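Cirnanari Two-Arm Folding Station

Laundry and light garment handling
Model: Cirnanari 2
Maker: Josaritz
Sold and serviced by: Bokitz
Availability: pilot customers from October

Overview

The Cirnanari 2 is a two-arm station that folds everyday clothing on a padded work surface. It is meant for small laundries, uniform rooms, sports clubs and garment resale shops that fold mixed items by hand today. It takes clean, dry clothing one piece at a time and leaves a folded piece at the side of the table.

Customers who write to us usually ask one thing first: can a machine do this job yet? For some items, yes. For others it can do the job slowly, and for a few it should not be asked to. The rest of this page sets out which is which, so that you can compare it with what comes through your own door.

What it folds

Towels, pillowcases, T-shirts, sweatshirts, athletic pants and plain work pants in adult sizes. Children's clothing can be folded if the item is longer than 33 cm when laid flat.

Items with a drawstring should have the string tucked in. Pockets should be empty. Shirts with front buttons have to be buttoned at least at the collar, and the result is suited to a storage bin more than a shop shelf.

What it does not fold

Fitted sheets, hosiery, bras, ties, anything with loose straps, and anything damp. Socks can be laid flat but the station does not pair them. Very thin slippery fabrics are not supported in this version. They slide off the fingers and the station will stop and wait for an operator.

The station does not turn garments right side out. An inside-out item is folded as it is.

How it works

The operator places or drops one garment in the middle of the surface. The arms find an edge or a corner, spread the garment, and make the folds set for that garment type. The finished piece is moved to one side. If the fold has gone wrong, the station opens the piece out and starts over. After the third failed try it calls the operator with a tone and a light.

Pants are a fair test of any folding machine. The two legs have to be brought one over the other before the first real fold, and a crumpled pair can hide its waistband under a leg. Stripes and seams help the station tell which way a leg runs. A plain black pair on a dark surface is harder, and this is one reason the standard cover is light gray. 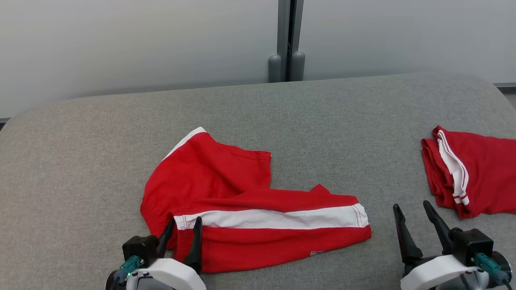 Spreading takes most of the time in a cycle. Once a garment is flat, folding it is quick and quite regular. A garment dropped in a heap can take several pulls before the station has both hems where it wants them. Shops that already shake items out before stacking them will see better times than shops that tip a full basket next to the table.

Trial results

We ran the current version at the Mendonça laundry, which handles team kit and staff uniforms. The station worked alongside the regular folding table and was given whatever came out of the dryers, apart from the items listed above as not supported.

Garments handled: 3627
Finished without operator help: 89 percent
Most garments in one working day: 758

Towels and T-shirts did best. Athletic pants came next. Sweatshirts with hoods needed the most help, mainly where the hood had folded under the body of the garment.

A practiced person is still faster than the station on every garment type we tried. The laundry used it in the afternoon and evening, when the folding table was short of hands, and kept the morning rush as manual work. We think this is the right way to plan for it at present. If your folding is done in one short burst by two or three people, the station will not replace them and we would advise you to wait.

Use in the home

We are asked about this often. The Cirnanari 2 is not sold for home use. It needs a fixed position and a clear space on all sides, and it has to be switched off before anyone reaches across the table. It also does only one part of the chore. Sorting, pairing, hanging and putting away are still left to a person, and in most homes those jobs take as long as the folding.

Josaritz is working on a smaller unit. There is no price or date for it and Bokitz is not taking orders.

Supplied with the station

Work table with padded cover
Two arms with two-finger grippers
Control unit and touch panel
Stop button on a cable
One spare cover
Two sets of spare fingers
Printed operator guide

Site requirements

A level floor, a standard grounded outlet and steady indoor lighting. Avoid placing the table under a window with direct sun. Strong shadows across the surface slow the station down. Keep lint away from the grippers. Sites with several dryers in the same room should plan on wiping them down at the end of each shift.

Care and service

The padded cover can be vacuumed or wiped with a damp cloth. Replace it when it becomes shiny or begins to pill, as fabric then slides differently and more folds have to be redone. Fingers are a wear part and can be changed by the operator with the tool supplied. All other work is done by Bokitz.

The first year of service is included. Software updates are installed by Bokitz during service visits and are not sent out over the network unless the customer asks for this in writing.

Ordering

Pilot units are rented by the month, with a minimum term of three months. Before we quote, we ask for a bag of your usual items, unsorted, with nothing taken out. We run the bag at our workshop and return it with a list of what was folded, how long each piece took and where an operator had to step in. There is no charge for this except shipping.

Related items: replacement covers (light gray, white), finger sets, side shelf for finished pieces, rolling base.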